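Boko 2 Hand-Held Parallel Gripper

Last updated: September 6, 2026

The Boko 2 is a two-jaw, hand-operated gripper made by Bernosero for recording manipulation demonstrations and for checking jaw geometry before a powered version is mounted on an arm. It replaces the original Boko. The body, jaw profile and pad spacing match the powered Boko 2, so pads move from one to the other without shims.

The tool is sold singly or as a matched pair. Most bimanual work needs the pair. The two units are identical and can be used in either hand.

Construction

The body and arms are black plastic. Threaded metal inserts are set into the arms at the wear points and at the accessory mounts. Pads are held by one screw each and can be changed at the bench in under a minute. The trigger return spring is available in soft and standard rates. Standard is fitted at the factory.

The camera bracket accepts the Brultov wide-angle module and the older Brultov narrow module. The narrow module is supported but not recommended for two-handed tasks, as the second tool leaves its view too often. Cable exit is at the rear of the handle. Route the cable under the wrist strap, not over it.
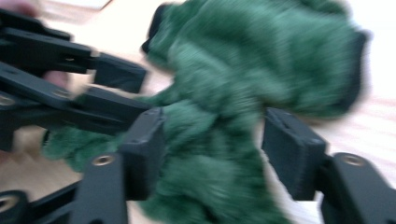
Pad selection matters more on textiles than on rigid parts. We compared the flat pad, the ribbed pad and the soft-faced pad on cotton sheet, canvas and deep pile cloth, using two tools and the same operator throughout. The flat pad was adequate on cotton and canvas. Pile is harder to judge, as it compresses well before the backing is held, and an operator watching the jaws tends to stop squeezing too soon. With plush green cloth bunched between two tools, a twisted strand can fill the gap between the pads while the rest of the piece hangs in folds and hides where the backing lies. The ribbed pad gave the fewest drops on pile and is our default for towels and fleece. The soft-faced pad held well but picked up fibers and had to be cleaned between sets.

Fast lifts also blur the wrist camera view. If individual folds need to be tracked, shorten the exposure and add light before asking the operator to slow down. Slowing the operator changes the grasp.

Pad life

Ribbed pads are rated for 2,000 closures on fabric. On abrasive parts, inspect them earlier. Worn ribs show first at the tip - replace both pads on a tool together.

Controller and logging

Jaw opening is read by an encoder in the handle and sent to the Wi controller, which also takes the camera trigger. One Wi runs a pair of tools. Firmware 3 or later is required for paired logging. Earlier firmware records both tools but does not align the timestamps.

Zero each tool with the jaws fully closed and nothing between the pads. Repeat after any pad change.

Supplied with each tool: flat pads, ribbed pads, wrist strap, hex key. Soft-faced pads, the camera module and the Wi controller are ordered separately.

Pad comparison carried out in June by Botond Bíró, applications group. Test notes are available on request with the tool serial number.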